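Search this site Go
Home Features Rooms Makers Subscribe

The Pleasures of a Dark Tabletop
By Rania Khasawneh
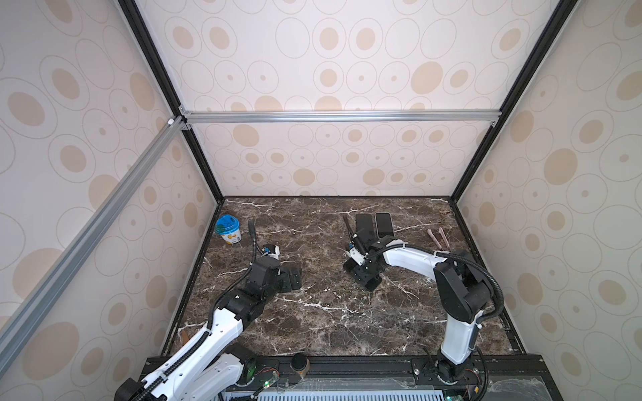

White veins on dark brown marble, with beige ovals and rings on the cream panels behind.

I came home from Yammine in February completely converted. Give me a dark table with a bit of drama in it! I had lived with pale oak for 9 years, and I'd forgotten what a strong surface does for the small stuff we leave lying on it.

Look at the blue lid on that little white tub, toward the back left. On a pale counter I'd walk right past it. Against brown stone it sings, yellow label and all. The two light pink-brown sticks at the right get the same lift (they look almost like candy to me), while a pair of black phones lying side by side goes quiet and lets the veining have its say.

And the pattern on the walls! Ovals and thin rings in all sizes, with nothing lined up too neatly. I love it next to marble, where the lines wander wherever they please. The beige keeps it calm.

If you want to try this at home, start small. Kiltham sells stone offcuts from $40, and I've kept one by my stove for 2 winters now. Wipe it with a soft cloth, keep lemons off it, and move your things around until you like them.

Recent in Features
Rillik's Rugs, Up Close
A Week With the Finitz Lamp
Round Patterns for Square Rooms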